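Flitwood Home & Paper Forum > Sorting and Storage > Old coursework printouts, keep or toss?

kcusi
Hi all! I've finally started on the boxes from my Drutham days (137 folders, I counted them twice because I didn't believe it), and most of it is loose reading on plain white paper. My sister says scan everything and recycle. I keep stopping to read, of course, and then it's dark out and I've done half a box. How do you folks decide?

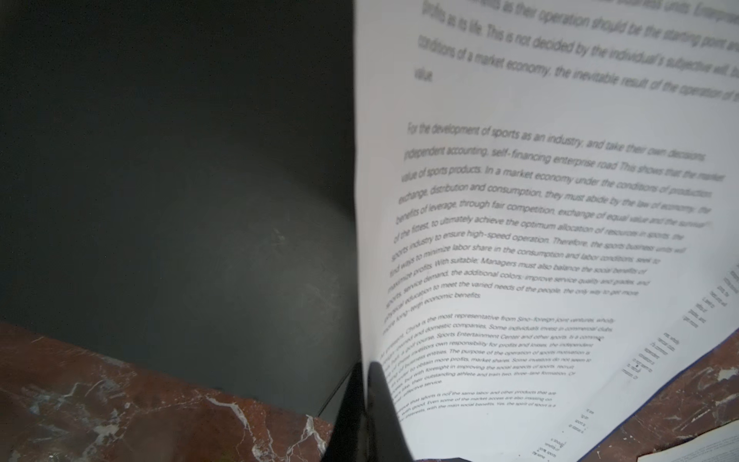
My own rule so far is to keep whatever I'd have trouble finding again. The sports economics pages are the hard ones. One has a long paragraph about the market value of sports products and "the survival of the fittest," and I do have a soft spot for it, stiff as the English is. But they curl so badly when you pick them up, and I don't know if they'd even lie straight in a binder.
Katherine Cusi

sleiman_attic
Oh, I feel this one! Put them under a heavy book for a week and they'll behave. I'd keep them, Katherine. I tossed around 500 sheets one October and still go looking for them.

papermoth13
Sorry, I disagree with sleiman. If it's typed text you can scan it in an afternoon, and you'll search it far more easily than you'll ever dig through a box. Keep anything with your handwriting in the margins and let the rest go.

sleiman_attic
Scans get lost too, moth. Ask me about my old laptop.

kcusi
You're both so kind to answer! I'll try the heavy book on the sports pages and scan the next folder to compare.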